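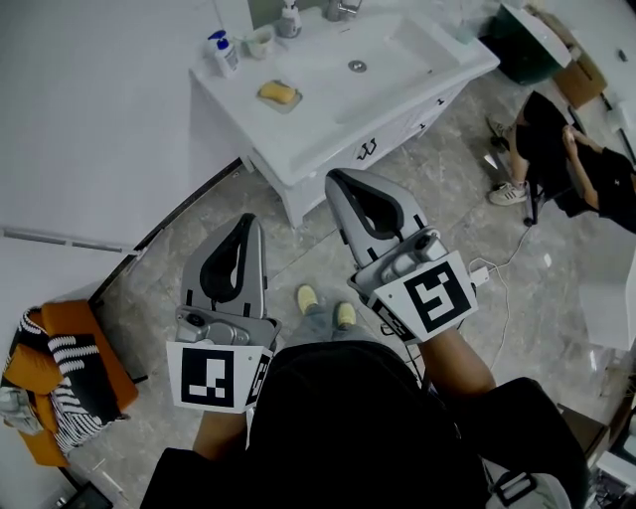 Oluwatosin Bako loved Sunday mornings more than any person in Julby had a right to, and he loved them for the bathroom. Saturday was for the kitchen, and the kitchen was fine, but the bathroom was where a cleaning day got good! He had on his yellow shoes, the ones he kept for housework, and he stood on the gray marbled tiles looking at the white vanity the way other people look at a cake. There was the soap, a yellow bar in its clear dish near the front edge of the counter. There was the pump bottle with the blue top, and the little white cup. Everything had to come off before anything could be washed, and he could hardly wait.

"You're humming," said his sister from her chair.

"I'm planning."

"You're humming the ferry song."

He was, too. It was the one they played on the boat to Draslow, all accordion, and it had been in his head since May. He hummed it louder.

Their aunt was coming on the evening bus from Stimatthorpe. She had rented them this apartment for next to nothing, she had furnished it herself down to the orange chair, and she had not set foot in it for two years. On the phone she had asked only one thing, which was whether the sink still drained slowly.

"It doesn't," he had told her, delighted. "I fixed it!"

And he had, mostly. He had taken the whole trap apart over a bucket and found, wrapped in a gray plug of hair and soap, a ring. It was thin and plain with a name cut on the inside, Ní Chonaill, in letters so small he had carried it to the window to read them. His aunt had never been called that. Neither had anyone else in the family, as far as he knew, and he had been thinking up explanations ever since (a lodger, a runaway bride, a plumber with slim fingers).

"Just ask her," said his sister.

"I'm going to ask her. I want the room to be nice when I do."

So they started. The cup went out to the hall, then the bottles, then the soap, which slid around in its dish and nearly got away from him. He scrubbed the basin until the round drain shone, and then he did the faucet with an old sock, the best tool for a faucet ever made. His sister got down and did the floor under the vanity, between the short legs, where she found a hairpin and a 200-yen coin that turned out to be an arcade token.

"Does she like lemon?" she asked, holding up the cleaner.

"Everybody likes lemon!"

By four the whole place smelled like a pie. He put the things back one at a time, the soap last, and ran the tap just to watch the water go down. Down it went, quick and loud, a wonderful sound. He ran it again.

When the bell rang he had the ring in his shirt pocket, buttoned in. His aunt came up the stairs in her big coat, kissed them both, and walked straight past the coffee to the bathroom. She turned on the tap. She watched the water for a long time.

"You had the pipe open," she said.

"I did."

She held out her hand, palm up, and he undid the button.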